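Werkstattbuch Tonraum, August, Eintrag 14

16:40. Probenmitschnitt Clorneron, zweiter Durchgang. Stereopaar diesmal höher gehängt, dafür weiter hinten. Klavier sitzt besser, Geige (Perrine) immer noch spitz. Stützmikro für die Bratsche wieder raus, hat nur Notenblättern aufgenommen.

Suqin Gu hat den Flügel vorher nachgestimmt, die Mittellage steht. Oben ab fis zieht er schon wieder weg. Feuchte im Saal 43 Prozent, das sollte eigentlich gehen. Morgen vor der Probe nochmal hin, Suqin will die Wirbel prüfen.

Stück heißt jetzt doch "Momard", nicht "Marty". Bitte Dateien umbenennen, wer als Erster dran ist. Auf der Platte liegen beide Namen durcheinander, Loïc hat zwei Takes überschrieben – nicht schlimm, waren die mit dem Stuhlknarren.

Brummen auf Kanal 3: Kabel getauscht, bleibt. Vorverstärker getauscht, weg. Gerät mit Zettel ins Regal, nicht benutzen!!

Raumantwort gemessen. Hässliche Überhöhung im Bass an der Fensterseite, wenn der Vorhang offen ist. Mit Vorhang zu deutlich ruhiger, aber Timothée findet es dann zu trocken für die langen Töne. Kompromiss: halb zu. Klebeband am Boden lassen, sonst finden wir die Position nicht wieder.

Nadège will im Mittelteil keinen Hall, gar keinen. Probiert, klingt nackt, gefällt mir nach dem dritten Hören aber. Loïc dagegen. Entscheiden wir am Rohschnitt.

Offen: Noten Seite 14 neu kopieren, Takt fehlt unten. Netzteil fürs Pult. Peso-Spur (das mit den Fingertrommeln) nochmal ohne Klick aufnehmen.

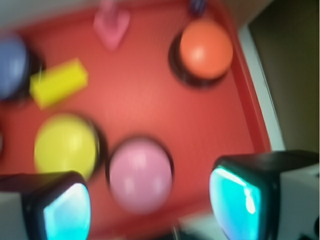 Schnittmarken für "Momard" neu angelegt, die alten waren nach dem Umbenennen alle verrutscht. Einsätze der Streicher bekommen eine eigene Farbe, Klavier auch, Atempausen bleiben grau. Für die Streicher nehme ich das Orange von der Kuppel auf dem roten Tablett, mit schwarzem Rand drum, Klavier gelb wie der Block. Rot als Hintergrund lieber nicht, auf dem alten Monitor säuft das ab. Perrine schaut morgen drüber, danach Kopie an Nadège. Tür unten klemmt wieder, fest ziehn.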